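What Rekha Negi Wishes She'd Budgeted For

I'd called Rekha Negi to talk about arms, and we spent the first 20 minutes on shopping bags. She plans equipment for Kanaujia, a small outfit in Sasbridge that's teaching robots to handle groceries, and she had opinions about plastic.

"Everybody asks what the arm costs," she told me. "Fine, ask! But then ask what's going to wear out, and what you'll be waiting on in March when you need it."

Her first request went in with the arms, the grippers and one line that said "misc." (She laughs about that line now, a little painfully.) The misc. covered mounts, cables, baskets, trays, toy food, tablecloths and a whole lot of bags. By the time she'd split it up properly, the list ran to 164 items.

I asked if she'd looked at leasing. She had, through a supplier called Vorari, and she liked the people there, but the contract wanted the fingers returned in the condition they came in. "Our fingers rub against things all day long. I wasn't going to sign that."

So she bought, from Plonon, and put the money she'd saved into spares. She prints the brackets in-house and orders bags 300 at a time. She used to order 100 and kept running out, which meant paying for rush shipping on something that costs pennies.

Why so many? Bags are the job right now, she said, and a handle that's been pulled on over and over doesn't act like a new one.

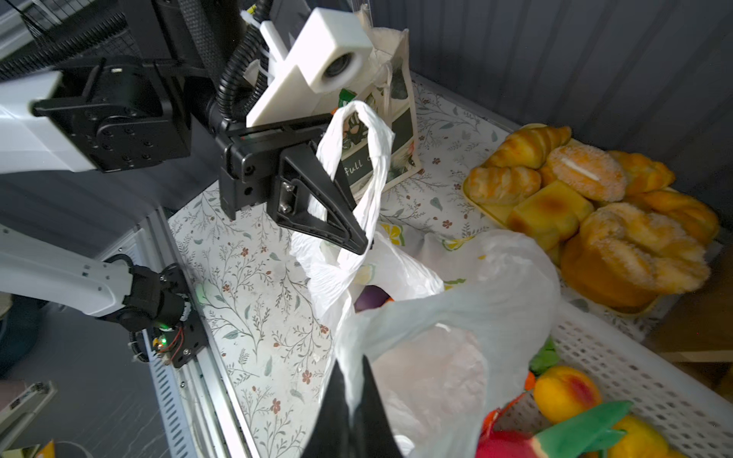
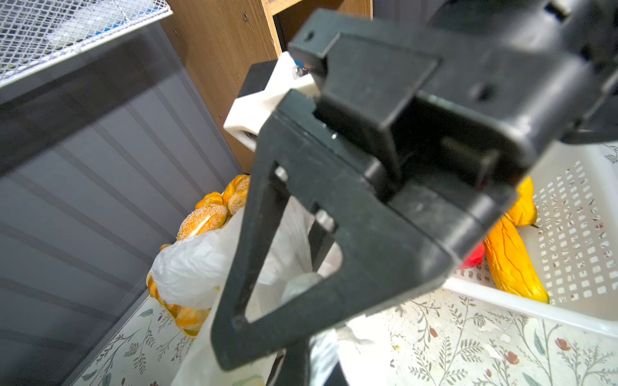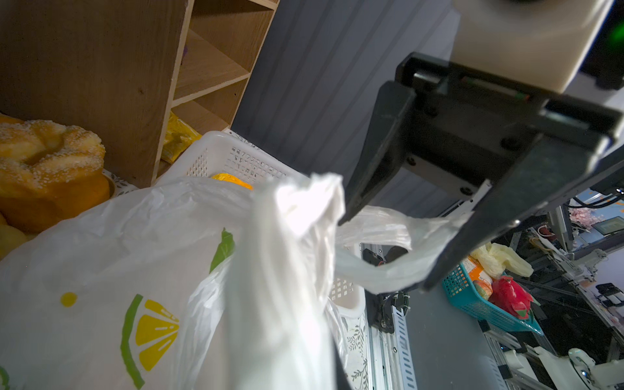
Grippers and plastic bags, all three.

What she'd tell a first-time buyer

"Write down the boring stuff first," Rekha said. "Tables, shelves, baskets. Then measure how far the arm has to reach, and only then go get your quote." She also wants a spare finger set on the shelf before the first one goes into service, and she'd take a plainer arm to pay for it.

Her next request is due soon. It has no misc. line, though she did admit there's one called "other."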